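**Teaching a hand, one try at a time**

At Votent, the working day begins with the same small job, repeated until lunch. Dorottya Rácz guides the robot hand towards an object, closes the fingers, lifts, and puts the object back. Then she does it again from another side.

Every try is saved as an example for the learning system. On a good morning she records 50 of them. "People think we write rules for the fingers," she says. "We don't write any. We show, and we must show it well."

A small camera at the wrist keeps the view which the hand itself has. The system learns from this view, so daylight is a serious matter. Examples made only in December were too dark, and the model became uncertain when spring came. Now the team records in two sessions, one in the morning and one late in the afternoon. 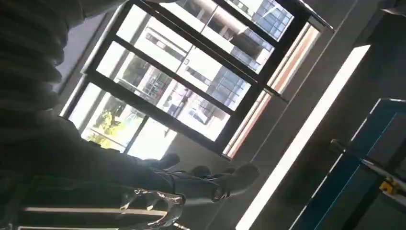

Jozefína Mikuš checks the recordings afterwards. She removes a try when the operator waited too long or changed her mind halfway, but she keeps the clumsy ones if they end correctly. Her colleagues at Kasell prefer a cleaner set, and the two groups have argued over it for six months.

Rácz does not take a side. After lunch she moves the objects to new places and starts the next session.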